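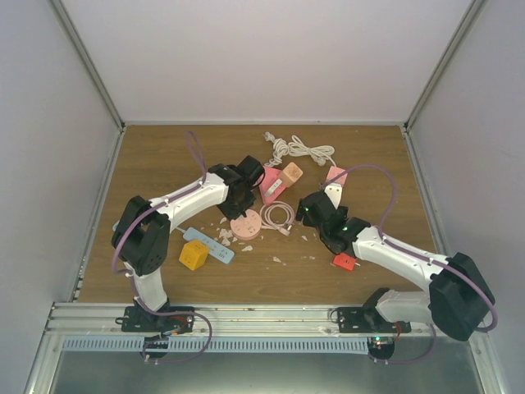 So, jetzt sitze ich mit Tee auf dem Sofa, die Finger sind wieder zu gebrauchen, und ich erzähle euch endlich vom Hechtangeln auf dem Virnholmer See. Wird länger, holt euch was zu trinken. 🎣

Drucken | Per E-Mail senden

Sa 31. Oktober, kurz vor sieben, Nebel bis an die Stege. Ich war mit Rosângela Nogueira im Boot, wir fahren seit Jahren zusammen und streiten uns jedes Mal darüber, ob man links oder rechts an der Insel vorbei muss. Diesmal links. Also ihre Seite.

Gemeldet waren 19 Boote, für so ein kleines Herbstangeln wirklich ordentlich! Gewertet wird bei uns die Gesamtlänge der drei besten Hechte, alles wird im Wasser gemessen und gleich wieder schwimmen gelassen. Wer den Fisch zum Posieren an Bord hebt, kriegt Strafzentimeter (finde ich immer noch richtig, auch wenn es mich letztes Jahr selbst erwischt hat).

Angefangen haben wir an der Krautkante vor Dravville, da wo das alte Bootshaus steht. Das Kraut ist dieses Jahr noch unglaublich hoch, ich hätte gedacht, nach den kalten Nächten ist es längst runter. Mit Gummi ging gar nichts, nach jedem zweiten Wurf hatte man Salat am Haken.

Erster Fisch dann auf einen flach laufenden Wobbler, ganz langsam, mit langen Pausen. 61 cm, nichts für die Geschichtsbücher, aber Rosângela hat gejubelt, als hätte sie einen Wal dran. So muss das sein, finde ich.

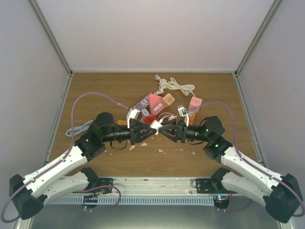 Zwei Roboterarme über der Tischplatte.

Zwischendurch Funkstille bis zum späten Vormittag. Wir sind dann rüber auf die andere Seite, an die Abbruchkante, wo es von zwei auf acht Meter runtergeht. Da stand der Futterfisch richtig dick auf dem Echolot, und ich dachte, jetzt aber. Pustekuchen, anderthalb Stunden lang kein Zupfer, und mein Brot war auch schon weg.

Jawad Tarar lag rund 100 Meter weiter in der Bucht und hat in derselben Zeit drei Stück gefangen. DREI. Ich hab so getan, als würde ich nicht hinschauen, und natürlich die ganze Zeit hingeschaut. Großer Spinner, kupferfarben, direkt am Schilf. Wir hatten im ganzen Boot keinen einzigen Spinner dabei, fragt nicht.

Am Ende waren es bei uns zwei Hechte, der zweite immerhin 78 cm, gefangen eine Viertelstunde vor Schluss. Platz elf. Gewonnen hat Edith Betancur, und zwar mit deutlichem Abstand, sie hat von morgens bis mittags nur eine einzige Stelle befischt und sich keinen Meter wegbewegt. Glückwunsch, Edith, hochverdient! 💚

Den Pokal gibt es übrigens seit 1983, und er sieht auch so aus. Der Fisch obendrauf ist streng genommen eher ein Karpfen, aber den will hier keiner mehr hergeben.

Danke an Aparecida Bastos für die Linsensuppe und an Daiane Bastos, die auf der Slipanlage bei dem Matsch jedes Boot heil aus dem Wasser bekommen hat. Ihr beide habt den Tag gerettet, mir jedenfalls.

Im Dezember ist noch das kleine Abschlussangeln vom Ufer aus, ohne Boote, am Kanal bei Esen. Wer mitwill, schreibt mir einfach, Gäste sind willkommen, Schein bitte nicht vergessen. Ich hab noch eine zweite Rute zum Verleihen und inzwischen auch zwei kupferne Spinner bestellt.

Kontakt | © Hechtfreunde Virnholm | Nach oben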